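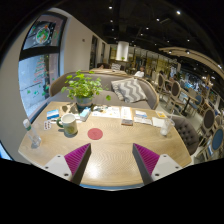

**UNIT 3 / HOME & INTERIORS - Caring for wood furniture**

Handout goes with the evening session. Read before you come if you can, we lose too much time otherwise. Bring the finish sheet from last time.

### 1. Know what finish you have

Before any cleaning. Same wood, different finish, totally different care.

- **Oil** (linseed, tung, the Danish type blends) - soaks in, feels like wood, marks easily, repairs easily
- **Wax** - soft sheen, hates heat, hates alcohol
- **Shellac** - older pieces mostly. Alcohol dissolves it. Go careful
- **Lacquer / varnish / poly** - a film on top. Tough, but once it's broken you can't really spot fix it

Test somewhere hidden, underside of the top or inside a leg. Drop of water first: beads up = film or fresh wax. Darkens the wood slowly = oil, or a finish that's worn out. Then a cotton swab with a little denatured alcohol. Goes sticky = probably shellac. Nothing happens = likely varnish or poly. Window open, no flames nearby.

### 2. Rings

The question everyone asks. Two kinds, don't mix them up.

**White rings.** Moisture caught in the finish, not in the wood. Usually fixable. Start gentle:

1. Leave it overnight. Fresh ones sometimes go by themselves
2. Hair dryer on low, keep it moving, stop if the surface gets hot to touch
3. Soft cloth, tiny bit of mineral oil or petroleum jelly, leave several hours, wipe
4. Last resort - very fine abrasive (0000 steel wool) with oil, along the grain, barely any pressure

**Dark rings.** Water got through to the wood and reacted with tannins, often with iron in there too (cans, plant stands). Oak is the worst for this. Oxalic acid will lift it but the finish has to come off first. Gloves, eye protection, rinse well. We do this one in class, please dont try it at home before then.

Prevention: coaster under anything hot or wet. Cork or felt on the bottom. Rubber and some soft plastics can react with a finish over time and leave a mark of there own, so check underneath.

### 3. Weekly / yearly

Weekly: dry cloth, or barely damp then dry right after. With the grain. No all-purpose spray. Silicone polish looks great for a day and makes refinishing miserable later (fisheyes in the new coat).

Yearly, oiled tops: clean, let dry fully, light sand at 320 if rough, thin coat, wipe off ALL the extra after the time on the can. Sticky table next morning = left too much on.

**Oily rags** - lay flat outside to dry, or into water in a metal can with a lid. Never balled up in the trash. They heat up by themselves and can catch fire. This is on the test every year.

### 4. Sun and humidity

Oak yellows, cherry darkens, walnut goes lighter. Shift things around on the top now and then or you get pale and dark patches. Solid tops move across the width with the seasons, so never lock one down tight. February is when the cracks show up, heating on, air bone dry.

### For next time

- Test a finish at home, write down wood + finish + how you know
- Look over the Prernley sideboard notes, 5 questions at the back
- Jimell workshop key is with Ilir Nedeljković, ask before 8

Still to add: veneer, burn marks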